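About Piken

Piken is a grain shipping and export services company based in Punmont. We arrange the movement of wheat, corn, barley and sunflower meal from inland elevators to buyers overseas, and we handle the paperwork that goes with it.

The company was started by former employees of the Dunbar port terminal. They had spent years on the loading side and kept seeing the same problem: cargo was ready, the ship was ready, and a certificate was missing. Piken was set up to take care of that part of the job for smaller growers and co-ops that don't have an export desk of their own.

What we do

We book vessel space, arrange inspections, file customs and plant health documents, and deal with the insurers. When a shipping route closes or a government changes its export rules, we tell our clients what it means for cargo already under contract. We also look for another way out — by rail, by barge or through a different port.

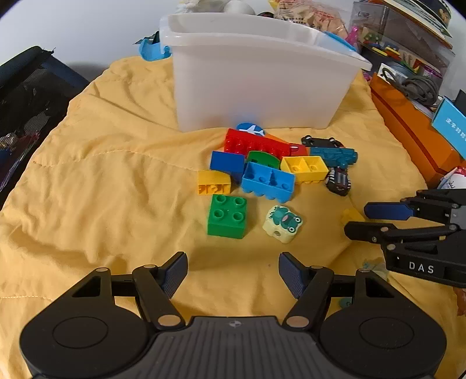
Most of our shipments are small by the standards of the trade. We often combine lots from several growers into one hold, with each lot sampled and recorded separately. A single sailing can carry grain from up to 10 sellers. Payment to each seller is released when the bill of lading is signed and the bank has checked it.

Where we work

Our main office is in Punmont, with 2 port offices, one at Dunbar and one at Piso. The Piso office opened in January and mainly handles cargo bound for North Africa and the eastern Mediterranean. Staff there can meet inspectors on the dock and reissue documents the same day.

We do not buy or sell grain ourselves. Our fees are set per shipment and listed in the contract before any cargo moves.

New clients should contact the Punmont office first. Please have your crop type, tonnage and storage location ready — we can't quote without them.

Page last updated February 2024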